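From: Yae Sugiyama
To: Brasham shared equipment list
Date: 2019-11-03
Subject: Re: Second arm, or fix up the first one?

Hello everyone,

Thank you, Isamu, for getting the numbers moving at last, and sorry it took me so long to sit down with them. I wanted to go through the old receipts first, and the old receipts were in three different folders (one of them at my house, which I will own up to).

Isamu Sugiyama wrote:

> Hi all. We need to settle what we ask for in the next round. As I see it
> there are two ways to go. We can get a second arm from Cerari, same model
> as the one we have, and run two tables side by side. Or we keep one arm
> and put the money into better fingers, a second wrist camera, spare
> cables and a proper table.
>
> I lean toward the second arm. We lost a good part of September waiting
> for table time, and the folding people and the sorting people were both
> grumpy about it. Stakcombe has two and they seem happy.
>
> The fingers are fine, in my opinion. They pick things up. What am I
> missing?
>
> Isamu

I don't think you're missing much, and I was on your side until a couple of weeks ago. The waiting in September was real, and I was one of the grumpy ones. But I'd like to make the case for spending on the one we have first and asking for the second arm in the round after. Bear with me, I'll try to keep it in order.

First, what an arm costs us once it's in the building. The price on the Cerari quote is the arm, the controller and one pair of fingers. It leaves out the mount, the table, the emergency stop on a long enough lead, the computer, and the shipping, which last time made me sit down. When ours came in, the extras added up faster than any of us had planned, and we paid for the table out of the money meant for spares. That's why we still have so few spares! If we buy a second arm on the same kind of budget, we'll have two arms with no spares between them, and the first time a cable goes on one we'll be borrowing from the other and be right back to one working table.

Second, the table time. I went through the sign-up sheet for September and added up the hours where the arm was booked but not doing anything useful. It came to 59 hours. Some of that was people running late, and there's no budget line for that. But 29 of those hours were down to fingers or cables: pads peeling, the gripper needing to be set up again after a knock, the wrist camera dropping out and somebody going off to hunt for another lead. Twenty-nine hours is a lot of folding. I'm not claiming we'd get all of it back, but I'd be surprised if we didn't get most of it.

Third, the fingers, and this is where I have to disagree with you a little, Isamu, with love. They pick things up, yes. They were bought for blocks and cups and they are very good at blocks and cups. Cloth is another matter. A flat finger on a flat table has a hard time getting under a single layer, so what you tend to get is a big handful, and then whatever you planned to do with the hem has to wait until you've put it down and tried again. The folding group has worked around this by bunching the cloth up before they start, which gets them going, but nobody at home leaves their laundry in helpful bunches. 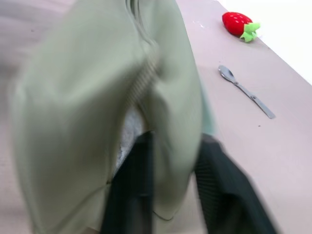
Lined garments are the worst of it, I'd say, because you want the outer layer and the inner layer to come along together, or else you want just one of them, and with these fingers you don't get much say in the matter. I asked Sakamoto for a price on narrower tips with a softer pad, made to fit our gripper, and they came back with 800 for the set, including one change of pads. They can do it without us sending the gripper away, which was my big worry. I'd like 2 sets, so that one can be on the arm while the other is being cleaned up or mended. Please don't let us get talked down to one. We always get talked down to one, and then we're waiting on the mail.

So my list for this round, in the order I'd fight for it:

Narrow soft tips from Sakamoto, 2 sets
Spare gripper cable and spare camera cable
A second wrist camera, same kind as the one we have, so the old recordings and the new ones match
A plain box of household things for practice: cloth in a few weights, some cutlery, a few toys
New table top, if there's anything left

I put the table last on purpose. The top we have is scuffed here and there, but it's flat, it's matte and it doesn't throw glare back at the camera, and I'd be sad to swap it for something shiny just because it was on sale. If we do replace it, can whoever orders it please get a sample piece first and look at it through the wrist camera? I'm happy to be that person.

As for the second arm, I do want it, truly. What I'd suggest is that we write it into this request as the next step, with the full cost spelled out this time: arm, mount, table, computer, stop button, shipping, one set of spares. Then when it comes up again we aren't starting from nothing, and whoever reads it can see we've thought past the quote. I can draft that page. Isamu, would you be willing to ask Stakcombe what they spent in their first year with two? You know them better than I do, and I suspect the answer will help us whichever way it falls.

One more small thing and then I'll let you all go. If you had the arm booked in September and lost time for a reason that isn't on the sheet, please write to me and tell me what happened. A line or two is plenty. I'd rather have the messy version now than find out after we've sent the request in. And if you think I've got the order wrong, say so on the list so we can all argue about it together, which is half the fun anyway.

Warmly,
Yae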